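Understanding Local Opinion Polls
Ullcombe Community Help – Elections and Polling

Why do two polls of the same ward give such different results?

Posted by Runico

I should be grateful for guidance on a matter that has arisen in our residents' association. Two polls have been published ahead of the by-election in the Ullcombe ward. The first, which was paid for by a local business group, interviewed 400 people and places the sitting party's candidate 18 points ahead. The second interviewed 1237 people and places the same candidate 2 points ahead. Both claim to be representative of the ward, and both were carried out in November.

Several members have asked whether one of the polls must be wrong, and whether the association should mention either of them in its newsletter. We do not take sides in elections and do not wish to appear to do so. I have read the short notes published with each poll but did not find them easy to follow. The first refers to "likely voters" and the second to "all adults". I am also uncertain whether the source of the money matters.

Any advice on how to read these figures would be welcome.

Posted by Luangrath

The difference between the two polls is large, but it can arise without any dishonesty on the part of either pollster. The published notes already point to one explanation. A poll of all adults includes people who will not vote. A poll of likely voters attempts to leave them out, and each firm has its own method of doing so. Some ask people to rate their chance of voting on a scale. Others rely on whether the person voted last time. In a by-election, where turnout is often low, this choice can move the result a good deal.

The size of the sample is the next matter to consider. For a simple random sample of 400 people, the usual margin of error is close to five points either way on each candidate's share. For 1237 people it is a little under three. The margin on the lead between two candidates is wider than the margin on either share, and can be nearly double it. A lead of 2 points in the larger poll should therefore be read as a close contest, and it would be unwise to say that either candidate is in front.

Even so, sampling error alone is unlikely to account for the whole of the gap between 2 and 18. The following should be checked in the notes to both polls:

The exact wording of the voting question, and whether the candidates were named or only their parties.
The order of the questions. A voting question placed after several questions on parking charges or business rates may produce a different answer from one placed at the start.
The treatment of people who answered "don't know". If they were removed, the remaining shares will all be larger.
The method of contact, whether by telephone, by post, online or at the door.
The weighting applied for age, sex, housing and past vote.
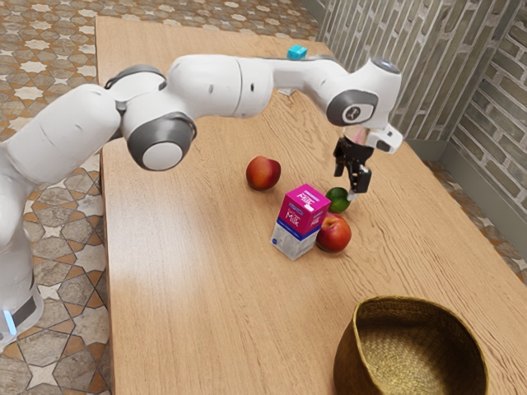
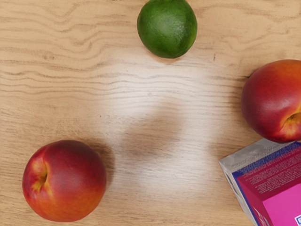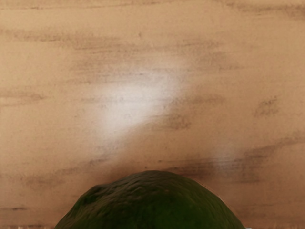
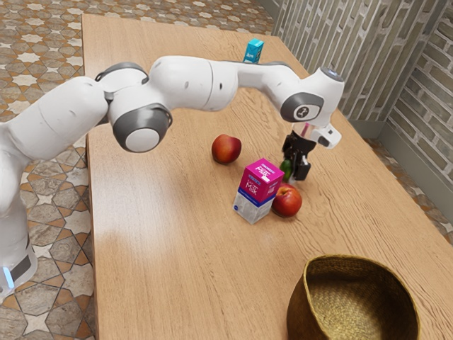

Should a poll be ignored if it was paid for by a group with an interest in the result?

The source of the money is a reason to read the poll with care, and it should be stated whenever the figures are repeated. It does not by itself show that the figures are unsound. A client may have influenced the choice of questions or the decision to publish, and it is proper to ask whether other polls were carried out for the same client and kept private. If the full tables and question wording are available, readers can judge the work for themselves. If they are withheld, the association would be justified in giving the poll little weight.

As regards the newsletter, I would suggest either reporting both polls together, with the sample size, the dates of interviewing, the group surveyed and the name of the client, or reporting neither. To print only one would invite complaint. A heading should not describe a candidate as "winning" on the strength of either.

It would also be prudent to avoid averaging the two figures. They do not measure the same group of people, and an average of 10 points would suggest a result that neither poll found.

One further point concerns timing. Polls which ask about voting while the ballot is open are subject to legal restrictions on publication before voting has closed. If the newsletter is to be delivered on or near polling day, please take advice from the returning officer's department beforehand.

Posted by Flinunero

The bigger one is normally the safer one, in my experience. I would go with the 1237.

Our parish had a similar disagreement before the last council election and the newsletter left polls out altogether. It printed the opening hours of the polling stations and the deadline for postal votes, and members seemed content with that.

Posted by Runico

Thank you both. I have now obtained the full tables for the larger poll. The candidates were named, and the "don't know" answers were left out of the headline figures. The business group has been asked for its own tables and I am awaiting a reply.

With regard to size, I note that the larger poll is also the one that included people who may not vote, so I am reluctant to rely on it alone. The association will discuss the matter at its next meeting, which begins at 7 pm. Until then neither poll will appear in the newsletter.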